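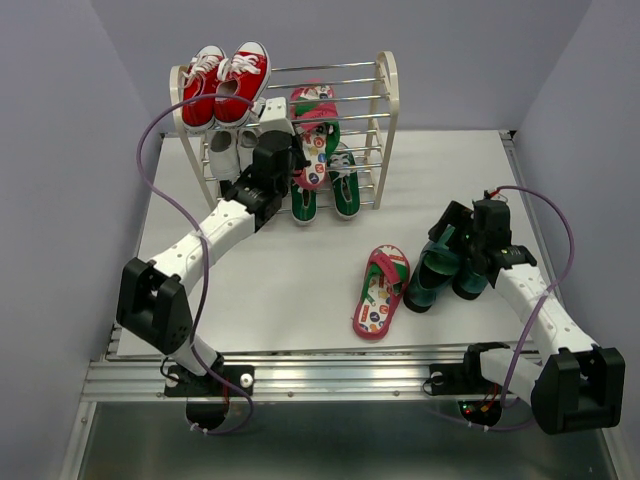 Can I apply a Tosier patch to a copy of Brander that has already been patched?

Only if the second patch was built against the first. Every Tosier patch records a checksum of the file it was made from, and the patcher compares this with the file you give it. For all other patches, start again from a clean copy.

4. Patching the game and setting up saves

This section covers applying a patch, checking the result and moving existing saves across. It assumes that Tosier is installed (section 2) and that you have made a clean copy of Brander from your own cartridge (section 3).

4.1 Before you start

Make a new folder for the patched game. Do not use the folder that holds your clean copy.

The clean file must be 1,270 kilobytes. A larger file usually has a copier header at the front. Tosier can remove the header, but will not do so unless told to (see 4.2, step 4).

Turn off any cheat codes in your emulator. Codes write to fixed memory addresses, and the patch moves many of the routines stored there.

Caution: Tosier overwrites the output file without asking if one of the same name exists.

4.2 Applying the patch

1. Copy the clean file into the new folder.

2. Open Tosier and choose File, then New Job.

3. In the Source box, select the copy. In the Patch box, select the patch file. The patch must be unzipped first.

4. If the status line reads "Header found", tick Strip Header. If it reads "No header", leave the box alone.

5. Type a name in the Output box. Use plain letters and numbers. Some flash cartridges will not list a file with accented characters or a second full stop in its name.

6. Press Apply. The progress bar stops for a while near the end, when the room data is repacked. On an older machine this takes up to 30 seconds. Do not close the window.

7. When the status line reads "Done", press Verify.

If Verify fails, delete the output file and repeat from step 1 with a fresh copy. Do not run the patcher over the failed file.

Note: The Force button skips the checksum test. It is meant for patch authors. A forced patch may boot and play normally as far as the first save point, then fail when the map is loaded.

4.3 Checking the result

1. Start the patched file in your emulator. Use the normal start option and do not load a save state.

2. On the title screen, hold Select and press Up. The room count is shown in the bottom corner. It should read 161.

3. Start a new game and walk through the first door. If the door opens on to a black screen with music still playing, the room table has not been written properly. Go back to 4.2.

4. Open the pause map. Area names should be shown in full. Names replaced by blocks mean that the text patch was left out, which does not affect play.

A room count of 0 means that the emulator has started your clean file. Check the path in its recent files list.

4.4 Moving battery saves

Battery saves from the original game can be used after conversion. Save states cannot. A save state holds a picture of the whole memory, including the old routines, and will put them back when it is loaded.

1. Find the battery save. It has the same name as the game file and normally ends in .sav or .srm.

2. Copy it to the new folder.

3. In Tosier, choose Tools, then Convert Save.

4. Select the slot you want. Only one slot can be converted at a time. Repeat this step for the others.

5. Rename the converted file so that it matches the patched game, keeping its original ending.

6. Start the game and load the slot.

Items and health carry over. Map progress does not, as the rooms have new numbers. The player is placed at the first save point whatever the position in the old save.

Caution: Do not convert a save made during the escape sequence. The timer flag carries over but the exit door does not, and the slot cannot be completed. Load the save in the original game, finish the sequence, save again and then convert.
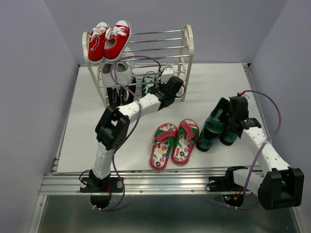

Margit Moen wrote in to say that her converted slots loaded but the missile count was stuck at 7 in all of them, however many tanks she had collected. She had converted the file twice, once for each slot, and had picked the first converted file as the source for the second run.

The source in step 3 must be the original battery save every time. Tosier adds each converted slot to the same output file, so there is no need to feed the output back in. Where this has happened, delete the converted file and begin again from the original. Missile tanks will then be counted correctly.

4.5 Using rooms made in Sindell

Extra rooms made in the Sindell editor can be added once the main patch is in place. They must be saved in format 2. Format 1 rooms load, but their scroll limits are ignored and the view may run past the walls.

1. In Sindell, open the room and choose Export, then Format 2.

2. Put the exported file in a folder named "rooms" beside the patched game.

3. In Tosier, choose Tools, then Add Rooms, and select the patched game.

4. Tick the rooms to be added and press Write.

5. Press Verify. The title screen count goes up by one for each room added.

Note: A room that uses the Witkowska tile set needs the tile file as well. Put it in the same folder. Without it the room keeps its shape and its collisions, but is drawn with tiles from the starting area.

Battery saves remain valid after rooms are added. They do not remain valid after rooms are removed if the slot was saved inside one of them.

4.6 Removing a patch

There is no uninstall option. Delete the output file and the converted save, and go back to the clean copy. Keep the original battery save if you mean to play the unpatched game again, as a converted save cannot be turned back.

For controller settings, see section 5.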